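# Shoes by the Door – the Summer Pile

Every year when it warms up, the shoes take over our front hall, and every year I sort them out and put the results on this page (my sister says I need a hobby, I say I have one). I pulled 30 pairs out of the closet, the porch and the back of the car. The boots went up to the attic till the cold comes back. The slides are what's left, and they're my favorites anyway!

I've only got one picture up so far. The rest of the gallery will fill in as I get through the pile, flip-flops next, then the canvas stuff. 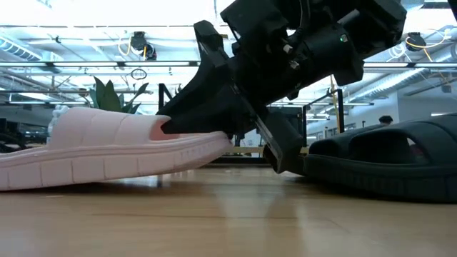 Tuvetti, 9th June

The chunky ones, a blush pink slide and a charcoal one. I love the puffy straps with those fat rounded ribs, they look like little sleeping bags for your feet. The soles are good and thick too, and the pink one has grooves going up and down the side wall, with a ridge line running along the length of it. There's a warmer, peachy pink on the inside of the strap, a nice touch for a shoe that mostly goes to the mailbox.

Look at the finish on the two of them as well – the pink strap has a bit of a sheen and the dark one is totally matte, like foam. I go back and forth on which I'd wear out of the house. Pink with shorts, dark with everything else, probably.

A few notes for anyone doing the same job at home:

- Slides get a wash in the sink with dish soap and an old toothbrush. The grooves take forever.
- Dry them in the shade. I left a pair on the deck last August and they came back a size smaller.
- I gave up on the tall rack. A low bench with 3 baskets under it works way better for us, one basket per person.
- Anything I haven't worn in 90 days of warm weather goes in the donation bag.

Afia Nyarko wrote in after last year's page to ask how I keep the pairs together. Clothespins, Afia! One pin through both straps for the flat sandals, and the puffy ones just get shoved in sole to sole.

Flip-flops should be up next, once I find the other green one.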